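# About Zelano

Zelano is a small language school for adults. We teach Hungarian, Italian and English to people who have work, family and not much free time. The school exists since 2000 and from the first year it stays in the same building, on the second floor above the Reller bakery. If you come in the morning you will smell it before you find our door.

The name has no meaning in any of the languages which we teach. We wanted a word that every student can pronounce in the first lesson.

## How we started

In the beginning we had one classroom and one course, Hungarian for beginners. The students were mostly people who had married into a Hungarian family and wanted to understand what is said at the dinner table. They asked for practical things: how to thank for a meal, how to refuse a third portion politely, how to talk with a doctor. The ordinary textbooks gave them airports and hotels. So we began to write our own lesson sheets, and these sheets became later the Szabó course, which we use until today. It has 54 units and the last revision was finished in July.

Italian came second, by request of the students. English came last, and we hesitated long about it, as there are many good schools for English already. We offer it now only in the evening and only for people who need it for their job.

## How we teach

A group has up to 15 students. When more people apply we open a second group or we keep a waiting list. One lesson takes ninety minutes with a short break. In the beginner courses the teacher speaks the new language from the first minute, but slowly, and explains grammar in English when it is necessary. We do not think that it is a shame to use the mother tongue for a difficult point. The Hungarian cases can be explained in five minutes of English or in one hour of mime.

Homework is short and we correct it by hand. Every student has a notebook which goes back and forth between home and school. Some of our former students still keep theirs, and a few have brought them to us to show how their first sentences looked.

We do not give marks. At the end of each level there is a conversation with a teacher who has not taught you before. After it you receive a written page with what goes well, what is missing and which course we advise. If we advise to repeat the level, the second time costs half of the price.
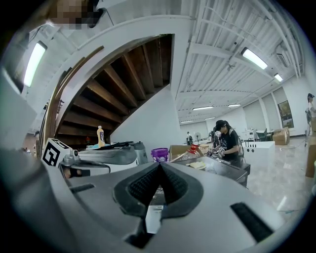
**Can I join a course after it has started?**
You can join until the end of the third week, if there is a free place. Before your first lesson you will have a short talk with the teacher, and you will get the sheets from the lessons you missed. After the third week we ask you to wait for the next start.

## Our teachers

All teachers at Zelano teach their first language, and all of them have learned at least one other language as an adult. For us the second condition is as important as the first. A teacher who remembers how it feels to search for a simple word has more patience with the silence in the classroom.

New teachers sit in the lessons of a colleague for one full term before they receive their own group. It is a slow way and it costs us some good candidates who cannot wait so long. We have discussed it many times and we keep it.

## The library

Next to the office is a lending library with 1659 books, mostly novels, cookbooks and children's books. It is open to every student before and after lessons. Please write the title in the blue list and your telephone number beside it. Children's books are borrowed the most, also by people without children, and we are happy to receive more of them, especially in Hungarian.

Dictionaries stay in the school. For buying your own, we recommend to ask your teacher first, because the cheap pocket editions do not show the verb forms.

## Courses for companies

We also teach in companies, when the office can be reached from the school in half an hour. Our longest cooperation is with Badex, where we hold Italian lessons for the sales department two mornings in the week. For such courses we first visit one working day and listen which words the people need. The price depends on the number of lessons and not on the number of students, within the same limit for the group as in the school.

## Visiting us

The office is open in the afternoon on all working days. You can come without appointment, ask your questions and sit for twenty minutes in a running lesson if the group agrees. Use the side entrance, the front one belongs to the bakery. The elevator goes only to the first floor. If the stairs are a difficulty for you, please call before and we will arrange your lessons in the room downstairs.

Registration for the spring courses opens on December 9, 2024.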